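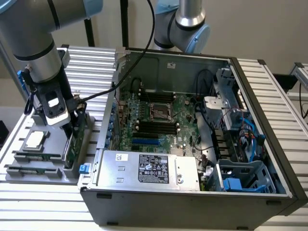
Why I'd Take the Slow Train to Lūse Again Tomorrow

Posted May 17, 2020 in Trains, Slow Travel

Home | Destinations | Trains | Packing | About

Print this post | E-mail this to a friend

Like everybody else I've spent April and now most of this month on the couch, so I've been going through my old travel notebooks, and I keep landing on the same eleven pages. They're from the night train to Lūse. I never wrote it up properly, and I've had all this time, so let's do it!

First, the basics. The train leaves from Climen at dinnertime and gets to Lūse the next morning, 454 miles later. You can fly it in a little over an hour. I know! People looked at me like I'd lost my mind when I told them how I was getting there. But the flight leaves at a terrible hour, the airport is way out of town, and you see nothing but clouds. On the train I saw two lakes, a whole lot of birch trees, a wedding party waiting at a crossing, and the best sunrise of the entire trip.

The ticket was $32 for a bunk in a four-person compartment. That's the price of a so-so dinner, and it replaced a hotel night too. Sheets and a towel come sealed in a plastic bag on your pillow, and there's a hot water tank at the end of each car that you can use as much as you like. Bring a mug. I brought tea bags and forgot the mug, so I drank tea out of the lid of my water bottle all night long, and I was perfectly happy.

Picking your bunk

Get a lower one if you can. The uppers are cheaper by a few dollars, but you can't sit up straight in them, and the window stops well below your nose. With a lower bunk you have the little table and the whole view to yourself once the others climb up to sleep. I was in car 7, right in the middle of the train, and it was wonderfully quiet. Friends who rode at the far end said the doors banged all night.

Also, the heat! They really crank it up. I had packed wool socks and a fleece and ended up sleeping in a T-shirt with my feet sticking out in the aisle.

Food (yes, there's a dining car)

The dining car has six tables and a menu that's mostly soup, and the soup is great. I had the beet one with dill and a big spoonful of sour cream, then went back an hour later for the pancakes. Go early, though. By nine they were out of pancakes and a few people were pretty upset about it. If you'd rather bring your own, the bakery across from the station in Climen sells cheese rolls that hold up beautifully overnight, and everyone in my compartment ended up trading snacks anyway. I gave away most of a bag of pretzels and got smoked fish, half a cucumber and some kind of honey cake that I still think about.

The stop at Stallosport

Around two in the morning the train pulls into Stallosport and just sits there while they switch engines. I set my alarm for it, and I'm so glad I did. You can get off and walk along the platform (stay close, they don't make much of an announcement before leaving), and there's a kiosk that's open all night selling coffee and hot potato pies. It was freezing, there was steam coming off the pies, the station clock was lit up in green, and half the train was out there in slippers. I could have stayed for hours.

Getting in

We rolled into Lūse a few minutes early. The station is a five-minute walk from the old market square, so there's no bus to figure out and no taxi to pay for. You can leave a bag at the luggage counter until evening and just start wandering. I climbed the bell tower first thing, all 132 steps of it on a stomach full of potato pie, and had the whole top to myself. The river bends right around the town and from up there you can see the railroad bridge you came in on.

I stayed three nights and could easily have done five. The market, the river path and the little boat museum are all walkable, and the guesthouses behind the church are lovely and cheap.

I had planned to do the Endasthorpe branch line this summer, the one that runs along the coast with the wooden cars. That's on hold for now, obviously, but I've still got the timetable taped to my fridge and I've already picked out which side to sit on (left going out, right coming back). If any of you have ridden it, please tell me everything in the comments. I especially want to know if the windows open!

Print this post | E-mail this to a friend

Search this blog: Type and hit enter

Older Posts | Newer Posts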